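Ticket 325 — Viven billing portal, invoice export fails
Opened: January 4, 2019
Status: Waiting on customer

Exporting the April invoices to CSV stops at row 500. The progress bar reaches the end, the file downloads, and every row past that point is missing. Same result in two browsers. Ganach branch has the same problem, Pilkington branch does not.

Tried so far: logged out and back in, cleared the cache, cut the date range in half. The shorter range exports fine — but then the totals line is left off the file. 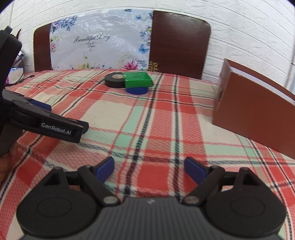 Ivan Fedoruk replied that the row limit is set per branch and that Pilkington was moved to the higher one last year. He asked for the account number of each branch and a copy of one short file, and said to keep batches under 16 days until the limit is raised.

Account numbers sent. Short file attached, Ganach only. The totals line is missing there too, so please treat that as a separate fault and leave this ticket open.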